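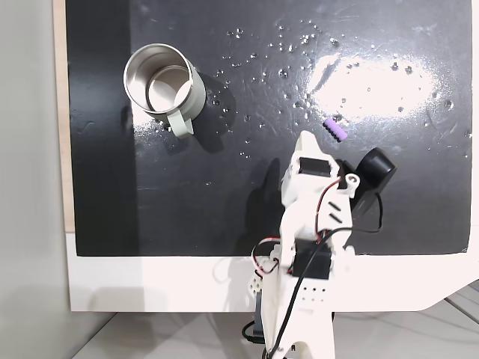

Edton Community Hall, Tea and Kitchen Group

Frequently asked questions about the shared kitchen

Who can use the kitchen?
Any group which has booked a room in the hall can use the kitchen during the same hours. You do not need to book it separately, but please write the name of your group on the sheet at the door. If two groups are in the building, they share the kitchen and should agree between them who makes tea first.

Do we have to bring our own mugs?
For small meetings, no. The steel mugs on the open shelf are for everybody. For a larger event we ask that you bring cups, or borrow the box of china from the Prumley room. The china must be returned on the same evening.

Why did you change to steel mugs?
The old ones were breaking too often, and we were always finding small pieces under the cupboards. Steel is not so pretty but it survives a fall. Some members told us that the tea tastes different. We did not notice this ourselves, but you are welcome to bring your own cup from home.

Can the steel mugs go in the microwave?
No, never. Please warm your milk or soup in one of the glass bowls and pour it after.

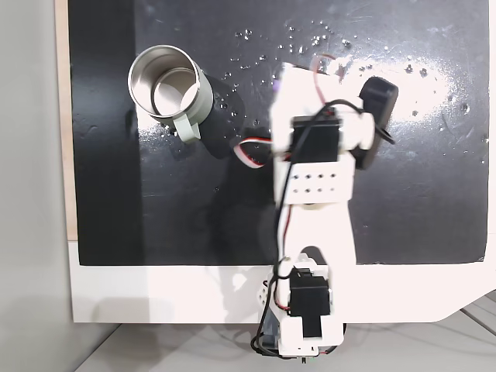 Steel mug on the black surface.

How should we wash up?
Use hot water and a little of the green liquid, rinse, and put everything upside down on the rack. Please do not use the wire sponge on the mugs or on any shiny surface, it leaves marks which we cannot remove. For brown tea stains inside a mug, put one spoon of baking soda with warm water, leave it for the length of your meeting and then wipe.

How do we clean the black surfaces?
With a damp cloth first and a dry one after. If water drops are left to dry by themselves they make white spots, because the water in Edton is quite hard. No spray with bleach, please.

Is the big urn difficult to use?
It is not difficult but it is slow. Fill it to the line, close the lid, and switch it on at least 40 minutes before you need it. Do not move it when it is full. When you finish, switch it off at the wall and leave the water inside to cool. The next group will empty it.

How much does it cost?
The kitchen is included in the price of the room. Tea, coffee and sugar are not included. You can bring your own, or take from our cupboard and put money in the tin. We do not check the tin against the cupboard, we trust you.

Can we cook a full meal?
Only in the Pakby side kitchen, which has the oven. You must ask for the key at least 3 days before. In the main kitchen we allow hot drinks, sandwiches, and food which was cooked at home.

Can we leave food in the refrigerator?
Until the end of the same day. Milk may stay for 4 days if it has a label with the date. Anything without label is thrown away.

Something is broken. Whom should I tell?
Please write it in the red notebook and send a short message to Jovita Ocampo, who looks after the repairs. Do not try to repair the urn or the oven yourself, even if you know how.

When is the kitchen closed?
We close it each October for a deep cleaning. The dates are put on the front door before.

Contact: Jovita Ocampo, Tea and Kitchen Group | © Edton Community Hall | Back to top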